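PKG 214: Folding Cartons and Rigid Boxes
Handout 2: Choosing a box style

Instructor: Orestis Theodorakopoulos
Revised Dec 30, 2022

Read this before the lab. Bring a steel ruler, a pencil, and the blank you cut last time. If your blank was scored on the wrong side, cut a new one before you come in. The shop table is not the place to fix it.

1. Where we left off

Handout 1 covered board grades and grain direction. Most of the weak cartons turned in last term had the grain running the wrong way across the main score. When a lid hinge runs across the grain, the fold cracks on the outside and the lid will not lie flat. Mark the grain on the back of the sheet with an arrow as soon as you take it off the stack. Do not trust your memory after the sheet has been turned around twice.

Caliper is the thickness of the board. Weight is a separate measure, and two boards of the same weight can have different calipers. You need both numbers on your job sheet.

2. Three common styles

Tuck end. One piece of board with a glued side seam and a flap tucked in at each end. It ships flat and sets up fast. Use it for light goods that stand upright on a shelf.

Two-piece. A base and a separate lid, each with its own four walls. The lid has to be slightly larger than the base. How much larger depends on caliper, and you will work that out in section 4.

Hinged lid. The lid and base share one long edge. The customer opens it, and the lid stays attached. It takes more board than a tuck end and it needs room behind it when it is open, so think about where it will be used before you pick it.
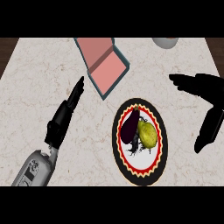

The hinge is a score, and the score takes all the wear. For a lid that will be opened many times, use a double score with a narrow strip between the lines. The strip lets the board bend in two small steps. For a lid that will be opened once or twice and thrown out, a single score is fine.

Glue tabs go on the side walls of the base. Keep them off the hinge wall. A tab there adds a second layer of board right where you want the bend, and the lid will spring back up.

3. The Kurek job

The worked case for this unit is a carton for Kurek, a small maker of drawing supplies. They were buying stock boxes from Zastley and filling the extra space with tissue. The first order was for 50 boxes, as a trial. Their requirements were short:

- The box opens on a desk and stays open.
- The contents can be reached from the front.
- No window and no magnet.
- One outside color and one edge color.

The student team that took the job in June made two versions. The first was a two-piece box. The client did not like having a loose lid on the desk. The second was a hinged box with low walls, and that was the one they ordered.

Look at the job sheet in your packet and note what is missing. There is no line for how far back the lid folds. The team had to go back and ask, and it cost them most of an afternoon.

4. Wall height and tray depth

Start with the contents and work outward. Measure the tallest item, add clearance, then draw the walls. Students often do this in the other order because the blank looks better on paper with even margins.
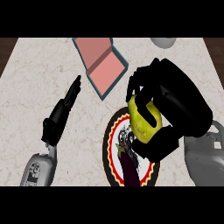
Low walls make the contents easy to pick up, but they give the box very little stiffness when the lid is open. A corner that is not held square will spread. Color can help the user find the edge of a low wall. A pink box with dark teal edges, for instance, has a clear line around its shallow tray, and the lighter pink inside reads as a separate area. If you want this effect, put the edge color on your drawing as its own layer. Do not leave it as a note to the printer. Futar will quote the edge color as a second pass either way, but a note gets missed.

For the exercise, take your wall height as 14 mm and draw the hinged version. Then draw the two-piece version with the same tray. Lay one over the other and compare how much board each one uses.

5. To hand in

Both drawings at full size, with grain arrows.
One folded sample of the hinged version, unglued.
Your job sheet, with the lid angle filled in.

Use the gray Vikico board from the rack by the door. The white sheets are reserved for the printing section. Put your name on the inside of the base wall, in pencil.

Next handout: scores, creases, and perforations.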